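Breathing classes move to larger hall at Istside center

5/20/22

The free breathing and gentle yoga classes at the Istside community center will move to the building's main hall next month, after the small studio on the second floor could no longer hold everyone who wanted to come.

The classes began in the studio with mats for a handful of people. Attendance grew over the winter, and by spring the teacher was asking regulars to come on alternate weeks so that newcomers could get a place. The center recorded 1,292 visits to the program in its last full year, counting each person each time they came.

Precious Dumlao, who teaches both weekly sessions, said the change was overdue.

"People were lying down with their feet in the hallway," she said. "You can't ask someone to relax when they're worried about the door opening on their ankles."

The main hall has a sprung floor and tall windows on the garden side. It can take 63 mats with enough room between them for people to stretch their arms out. Chairs will be set out along the back wall for anyone who prefers not to get down on the floor, and the side entrance on Girnwood Street has a ramp.

The program will stay at two sessions a week, one in the morning and one in the early evening. Both follow the same outline. The first part is slow movement, mostly standing, to loosen the shoulders and back. The second is breathing practice, done sitting or lying down, and the last ten minutes are quiet rest.

The breathing part is what sets the class apart from others in the area. Dumlao teaches a small number of basic exercises and repeats them for weeks before adding anything new. Beginners start by watching the breath without changing it. After that they learn to let the exhale run a little longer than the inhale, and later to breathe through one nostril at a time, closing the other lightly with a finger.

She does not teach long breath holds in the open class, and she asks people not to try them at home on the strength of something they have read. Fast breathing exercises are also left out. Anyone who is pregnant, or who has a heart or lung condition, high blood pressure or a history of fainting, is asked to talk with a doctor first and to let the teacher know before the session starts.

"If you feel dizzy, you stop and breathe the way you normally do," Dumlao said. "There's no prize for getting to the end of the count."

Many of the regulars came for reasons that had little to do with yoga. Some wanted help falling asleep. Others were looking for something gentle after surgery, or had been brought along by a relative. One man who sings in a church choir said he joined to get through the longer phrases in his hymns and stayed for the stretching. A woman who works nights at the bakery said the morning session was the last thing she did before going to bed.

Dumlao is careful about what she promises. She tells new students that slow breathing may help them feel calmer, and that the class is not a treatment for any illness. A short printed sheet handed out at the door says the same thing, along with a list of the exercises covered that month.

The move has been made possible in part by a change in the hall's schedule. The Osei dance school, which had rented the space for the same hours, is moving to rooms of its own across the parking lot. The center decided to keep the hours open for free programs instead of looking for a new tenant.

Some work is needed before the first session. The hall's overhead lights are either fully on or fully off, and a dimmer will be fitted on the garden side so that the rest period can be held in lower light. The heating fan, which can be heard all over the room, will be switched off for the last part of each class. New storage racks are going in by the stage, and the center has ordered extra mats, blankets and foam blocks.

Trollon, a flooring supply store near the bus station, has given around 200 dollars' worth of foam offcuts, which can be folded under the knees or the head. People who own a mat are still encouraged to bring it. Shared mats are wiped down after each use, and blankets are washed weekly.

Nobody needs to book for the main hall sessions. Doors will open fifteen minutes before the start, and late arrivals will be let in during the movement part but not once the breathing practice has begun. Phones should be off or left in the lockers by the front desk. Loose clothing is best, with an extra layer for the rest period, and a heavy meal just before class is not a good idea.

The upstairs studio will not stand empty. It will be used for a small beginners' group that meets for six weeks at a time, with a limit of eight people. The group is meant for those who would like more help with the basics or who find a full room uncomfortable. Places in it do have to be reserved, and the sign-up sheet is at the front desk. The first group is already full — a second is planned for October.

Dumlao said she had some doubts about teaching in a room that size. In the studio she could hear if someone was straining or holding their breath without meaning to. In the hall she plans to walk between the rows during the practice, and a former student who has finished teacher training will help at the evening session.

She has also decided against using a microphone, at least to begin with. The hall carries sound well when it is full, she said, and a speaker tends to make people listen for the next instruction when they could be paying attention to their own breath. If those in the back row can't hear, she will try it again with a small speaker placed halfway down the room.

Parents have asked whether children can attend. The open sessions are for ages sixteen and up, and that will not change with the move. The center is looking at a short family class on school vacation days, with simple balancing poses and breathing games, but no dates have been set.
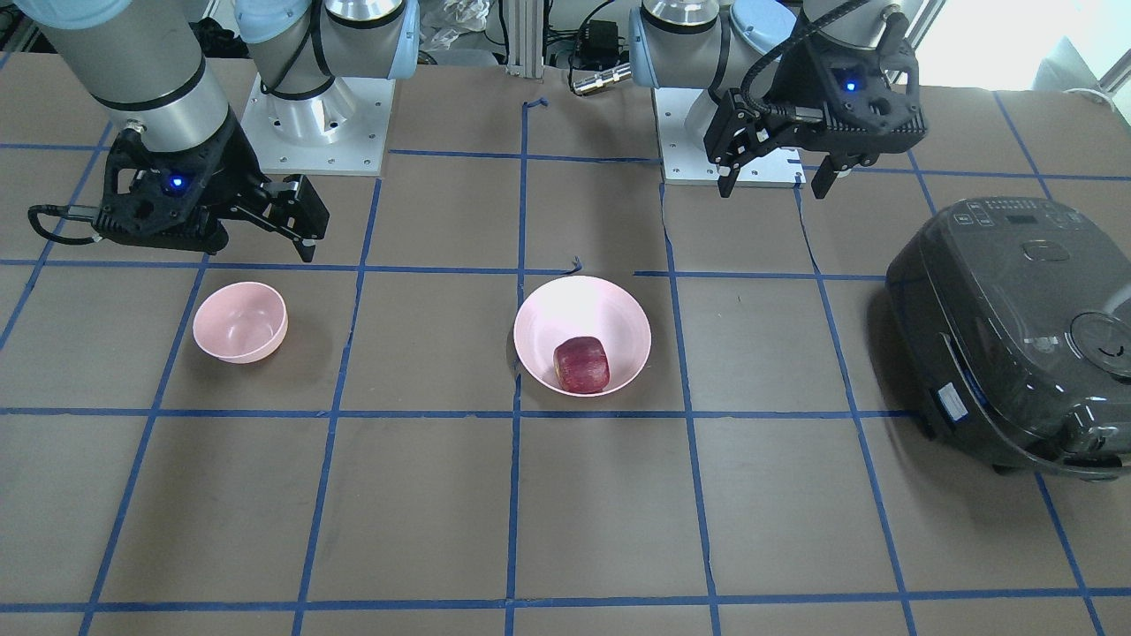
Until the hall is ready, both sessions will go on in the upstairs studio at their usual times, and regulars are asked to keep to their alternate weeks. A notice with the date of the first main hall class will be posted at the front desk and by the Girnwood Street entrance.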